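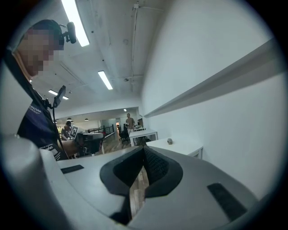

Rosholm hand-held gripper — jaw pads, replacement set

Fits the Rosholm hand-held and the wrist version of the same head. Does NOT fit the older narrow jaw, see Enero pad set instead.

In the box
Two jaw pads, black, dotted grip face
Two strips of adhesive backing
Pad gauge (keep it, you'll want it next time)
Hex key

Sold as a pair only. Please don't ask us to split them, one worn pad against one new one pulls the jaw off centre and you'll be back for the other half in a week.

When to change
Check every 100 hours of use, change at 2,000 grips if you're handling anything gritty. Dots gone smooth near the slit = change now. Dots smooth at the outer edge only, you can leave it a bit.

Fitting
Power off, battery out. Open the jaw by hand, all the way.
Peel the old pad from the wide end towards the slit. Slow. If it tears, warm it with a hairdryer and start again.
Clean off the old glue with alcohol wipe. No solvents on the grey housing, it goes cloudy and we can't fix that.
Backing strip on first, then pad. Narrow end goes to the slit.
Press for 60 seconds each side, then close the jaw on the gauge and leave overnight.
In the morning look straight down through the jaw. You want a thin even line of daylight top to bottom. Wider at one end means a pad has gone on crooked — lift and redo, the glue allows one second go.

Then run the zero routine from the menu (hold both buttons, wait for the beep). Skip this and the grip width will read wrong, most returns we get are this and nothing else.

Looking after them
Wipe with a damp cloth at the end of teh day. Dry before storing. Don't leave the jaw clamped shut over a weekend, the pads take a set. No talc, no silicone spray.

Works with
Rosholm head, all firmware from 202 up
Jastalach wrist adaptor — yes, no changes
Qian quick-release plate — yes but take the plate off first, you can't get the hex key in otherwise

Delivery
In stock. Orders in by 2 pm go the same day, anything after noon on Friday goes out Monday. Bulk packs for labs and training rooms on request, email with the quantity and serial number off the handle.

Returns
Unopened only once the backing is peeled its yours.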